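Sunday, March 1, 2026

I've been on the emergency preparedness list for my township for almost 7 years, which mostly means I get the siren texts a minute before you do. Last week one of them came at 4 in the morning. It said EVACUATE and nothing else. No street, no reason, no name of whoever had pushed the button. 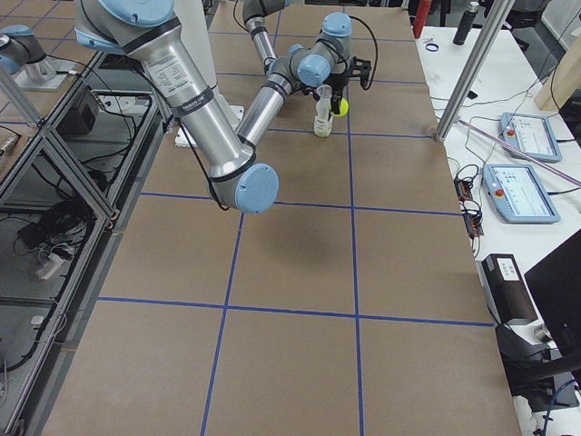 *Arsalan Minhas*

So I did what a trained person does. I stood in the kitchen in one shoe and called Danish Rajput, who had also gotten the text and was also in the kitchen. He thought it was the chlorine tanks at the Fumora plant. I thought it was the rail yard. Between us we had evacuated half the county by phone before the second text arrived, and the second text said DISREGARD.

The county's explanation came out on Friday. A sensor at the Skirkora freight depot had picked up radiation from a truck. The truck was carrying cat litter. Clay litter is very slightly radioactive, as are bananas and granite countertops, and the gate alarms are set low on purpose. I have no quarrel with any of that. I'd like the alarm to go off for a bad truck, and if the price is a few insulted cat owners, fine.

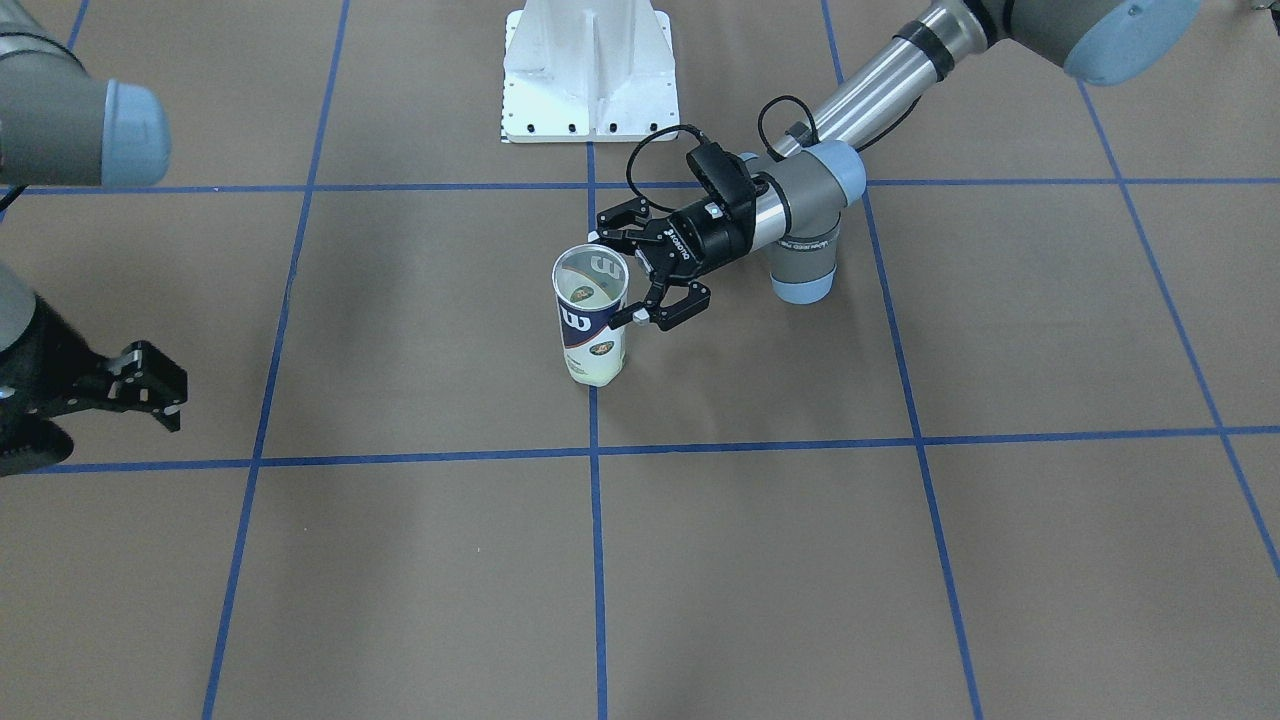 *Brown paper and blue tape.*

My quarrel is with the text. The alert went to 1000 phones when it was meant for the 100 or so people who work inside the depot fence. Somebody picked the wrong group from a drop-down menu. I know that menu. It lists "Depot" and "Depot (All)" one above the other, in gray letters made for the eyes of a teenager.

I brought this up at the Niazi Street meeting and got a polite nod — the kind you give a man describing his knee.

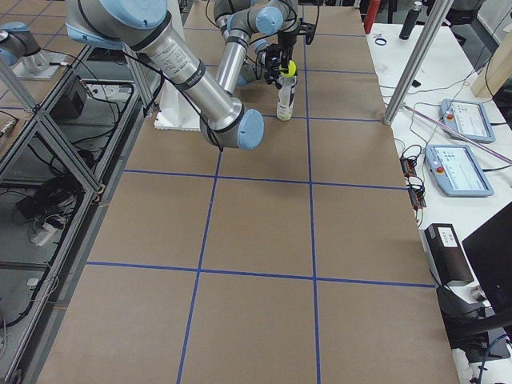

Razia Afridi: I was one of the people who did leave. Two kids, a dog, all of us in the car, and I drove to my sister's with the windows up. Next time I'm going to want a street name before I put the dog in the car.

She's right, and it bothers me more than the menu does. You get a couple of free false alarms out of people, and after that they roll over and go back to sleep. I'd put the place first in the message, then the reason, then what to do. It all fits in a text. I counted.
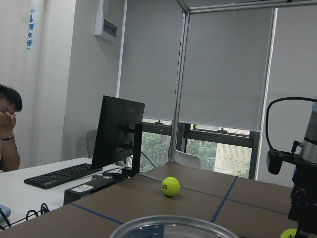 *Behind the desk, keyboard in front.*

The next test is in May. I've asked for the two depot groups to be renamed by then, and I've put both shoes by the door.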